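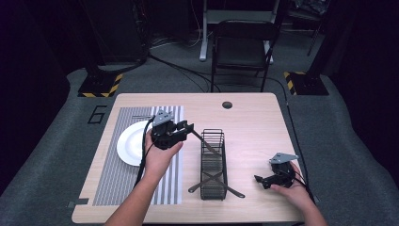

MIMCOMBE – The chopsticks are what usually finish a gripper off, said Paavo Heinonen, who has spent most of the spring finding out which ones they finish and how.

Heinonen runs tool testing at Wenska, a company of 23 people in a former seed warehouse on the east side of town. Wenska collects recordings of people doing table chores with hand-held grippers, one in each hand, and sells the recordings to firms that train robot arms. The grippers have two fingers and a camera. The person holding them sets a place, moves a plate, picks up a stick and puts it in a basket, and does it again.

Until this year the company used one design, which it made itself. In April it started a side-by-side trial of that design and two others, the Rafferty and the Hikell, to decide what to buy for the next two years. By the time I visited, Heinonen and his crew had logged 1322 attempts across the three. Of those, 723 had been checked by a second person against the video.

"The first week we learned mostly about our own scoring sheet," he said. "We had a box for success and a box for failure. Then somebody picked up a stick, turned it the wrong way around and put it down in the right place. Which box is that?"

The sheet now has five boxes. Two of them are for different kinds of dropping.

The chores in the trial are dull on purpose. One is moving a plate on a placemat. One is folding a napkin once. The one that takes up most of the day uses a narrow wire basket and a pair of long sticks. The person has to lay the sticks in, take them out and hand one across from the left gripper to the right. Thin, round things roll when they are pinched off center, and wire gives a fingertip plenty of places to catch.

Wenska's own gripper is the oldest of the three and the heaviest. Its fingers are stiff and flat on the inside, and it closes with a trigger that has a long pull. People who have used it for a year like it. New people complain about their wrists by midmorning. Heinonen said the stiff fingers are good for plates and bad for sticks, as a stick touches a flat finger along one thin line and can swing around that line like a gate.

The Rafferty has softer fingers that bend a little around whatever they hold. It did best at the handoff. It also did something that took the crew two days to understand. When a person squeezed hard, the fingertips bowed outward, and the recorded opening of the gripper said one thing while the tips were doing another. For a person that makes no difference. For an arm that will later be told to copy the number, it matters a lot.

"You could look at the video and see the stick was held, and the number said the hand was closed on nothing," Heinonen said. "We thought the sensor was bad. We changed the sensor. Then we changed it back."

The Hikell is the lightest and the most expensive. It has a short trigger pull and a wide camera view, and its cable leaves the body at a right angle. Nearly everyone on the crew mentioned the cable first. It stays off the forearm, they said, and they did not have to think about it when reaching over the table. Its weak point is the pads, which are glued on and begin to lift at the corners. The crew went through five sets before they started trimming the corners round with nail scissors, and that helped.

I was allowed to try all three. I have no training in this and it showed. With the Wenska gripper I moved the plate on the first attempt and felt pleased with myself. With the same gripper I then chased one stick across the table for most of a minute. The hard part is that your fingers are several inches behind the place where the work is being done, and you cannot feel the stick. You feel the trigger. After half an hour I had started watching the tips and forgotten about my hands, and a crew member told me that was the normal order of things.

The handoff was worse. Both grippers have to come to the middle at slightly different heights, or their bodies bump before the tips meet. Practiced people keep one hand low and bring the other down to it. I brought mine in level and knocked them together several times.

Much of Heinonen's day goes to the cameras. Each maker has picked a different height and tilt for the lens, and he said the choice makes more difference to the finished recordings than the shape of the fingers does. Set the lens too high and the tips are small. Set it too low and the object disappears behind them at the moment of contact, when you most want to look at it. He checks every unit before a shift by lowering it to the table with the fingers open and looking at the live view on a laptop. Both fingers have to be in view, with clear table between them.

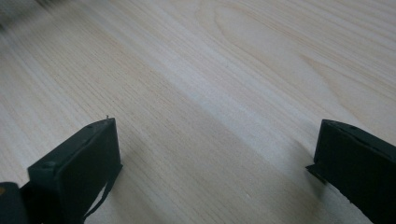
He also looks for glare. A pale tabletop throws back a good deal of light when the lens is close to it and tilted, and the automatic exposure on some cameras reacts by turning the fingers into flat black shapes. The crew tried fixing the exposure by hand. That worked until the gripper moved over a white plate, and then the plate washed out. They settled on a fixed setting a little darker than anyone liked the look of. The edges of the fingers stayed sharp, and the software that tracks them was happy with it.

Black fingers are a matter of some argument here. They show up well on light wood and badly on a dark mat. Heinonen had one set of fingers made in gray and one in a dull orange for comparison. The orange ones tracked best of all, but two customers asked him not to use them. Their arms have black fingers, and they wanted the recordings to match what their own cameras would see. The orange set is in a drawer.

Small damage counts too. A shred of material left on a fingertip after printing can be a speck to the eye and a large thing to a camera mounted a hand's width away. The crew scrapes the fingers with a blade when they come off the printer and again when somebody notices one that was missed. Heinonen does not throw out recordings for it. A working arm will have dirt and burrs on its fingers as well, he said, and he would sooner have some of that in the set than none.

The controller question was settled faster than he expected. All three grippers can send their readings over a cable, and the Hikell can also do it without one. The crew tested the wireless link and gave it up after a week. The readings arrived, but they drifted against the video by a few hundredths of a second over a long session, and lining them up again took an editor most of an afternoon. With cables the two stay together. The price is that people have to manage a line running off each hand, and everyone on the crew has at some point dragged a cable through a place setting.

"You learn a kind of dance step," said one of the operators, who came to Wenska from a bakery. She lets the right cable fall off the side of the table and keeps the left one along her arm. She had tried clips, tape and a loop on the shoulder. The loop was fine until she sat down.

The results so far do not point to one winner. On the basket chore, the Rafferty had the fewest drops and the Hikell the shortest times. Wenska's own gripper was last in both, but it had no breakdowns in the whole period. One Hikell unit was out for nine days waiting on a trigger spring. Heinonen counts a day without a unit as a cost like any other, and on his spreadsheet those nine days wiped out most of what the Hikell had gained in speed.

There is also the matter of what the customers' arms can do with the recordings. Wenska has one arm of its own, used for checking. The crew trained it three times, once on each gripper's recordings, and had it try the plate chore 99 times per version. The versions came out closer together than the people had. The arm trained on the Rafferty recordings did worst at first, and Heinonen put that down to the bowing fingertips. With a correction added to the opening number, it caught up.

The sticks are another story. None of the three versions can do the handoff yet. The arm gets the first stick out of the basket fairly often and then presents it at an angle the other side cannot reach. Heinonen thinks the trouble is in the recordings, where people tend to cheat by turning their wrists further than any arm can go. He has started asking operators to keep their elbows out, and they have started telling him what they think of that.

What Wenska is likely to do, he said, is keep its own body and trigger, shorten the pull, and copy the angle of the Hikell's cable exit. The fingers may become a two-part design, stiff behind and soft at the tip, short enough that the soft part cannot bow. A first pair had been printed the day before I came. One had a hole in the wrong place and would not bolt on.

The trial has another six weeks to run. Spoons are next, then a jar with a screw lid. Heinonen has already tried the jar with all three grippers and got it open once, using the Rafferty, with the jar held against his stomach. He did not put it on the sheet.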